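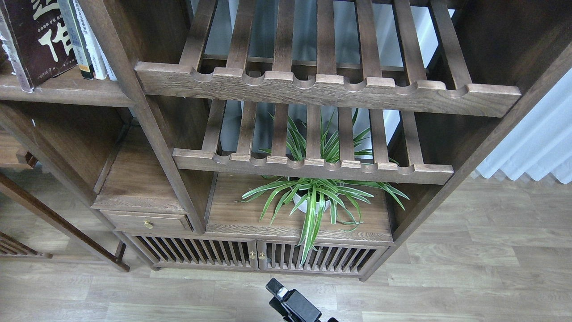
Grip limits and approach rules for book handling on household shelving

Posted by tdw_bench, August 30, 2022

We're writing the house rules for teleoperated shelf work at Radell and I'm stuck on two parts. The arms take books off a wooden unit and put them back. The unit also has slatted racks, a live plant and small brass knobs, so there's plenty to bump. Our draft says "minimum force needed" and "keep clear of fixtures", and every operator reads that differently. Does anyone have wording with real numbers in it? Is there a standard I should be citing?

Efua Agbeko

Put numbers in, but get them from your own hardware. Our rule has 4 parts:

Start with the gripper low and in front of the unit, and hold there until the operator has called out the target.

Keep at least 30 mm from plants and knobs unless they are the target. Leaves count as part of the plant, including the ones that hang over the edge.

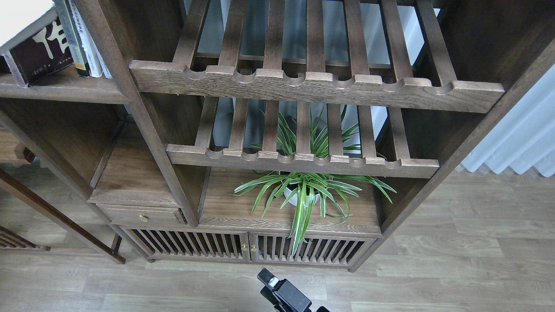

Shelving unit with plant, gripper in front of the lower doors.

Cap travel speed at 200 mm per second near the shelf, and at half that with a book in the fingers.

Grip a book by the spine or across the full thickness where you can. Paper blocks bend and covers crease. If the pages splay, stop, set the book down and take a new grip - don't squeeze harder.

On standards, ISO 10218 is written for industrial robots. It's worth reading for how it treats stops and safeguarding, but it won't give you a grip force for a paperback. Cite it for the cell and keep handling rules in your own document. We review ours every September.

marl_k

just go slow and use rubber fingertips, worked for us on the Brilten job

p.osterby

I'd add a rule on logging. Write down any grip that bends a cover or pages, even when there's no lasting damage. After about 5 entries for the same kind of book, change the grip instruction for that kind.
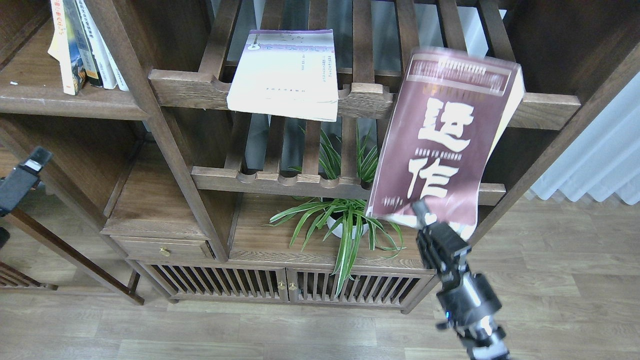

tdw_bench replied that the logging rule was going into the draft, and asked if the speed cap should also apply to the second arm when it's only parked near the shelf. Efua Agbeko wrote back that it should - a parked arm can still be commanded to move.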